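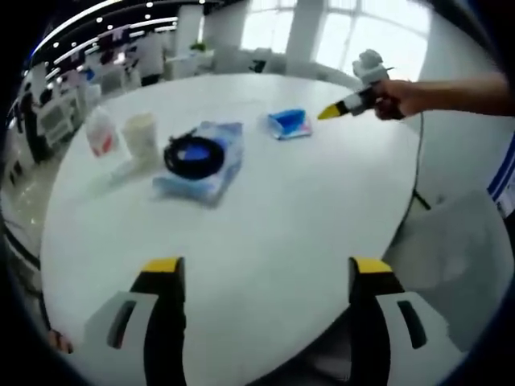 Home Notes Projects About

Sun 21 June

I promised myself I'd write up the timestamp business before I forgot how it works, so get a cup of tea, because I do go on a bit.

Skurerden is the little tool I wrote to line up two hand-held grippers recording at the same table. Each one keeps its own clock, and over a long session they wander apart (56 milliseconds at the worst, which is plenty to make a grasp look like it starts before the fingers close!). I used to fix it with one offset per file. Now it fits a slow drift over 400 frames at a time, and my replays in Tirkance look so much calmer.

The perception side is still a bit of a muddle, I'm afraid. A paper cup lying on its side is my favorite test, and a coiled black cable is my least favorite, as the segmenter loves to split the loop into pieces or glue it to whatever it overlaps.

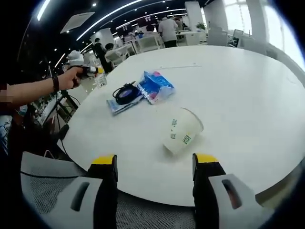

What's next

I'd love to have the planner reading the masks directly by September, with 8 grasp candidates per object to start with.

Recent posts
- Moving my configs to Sostero
- Why Ortuño replans so often
- My first 1,000 episodes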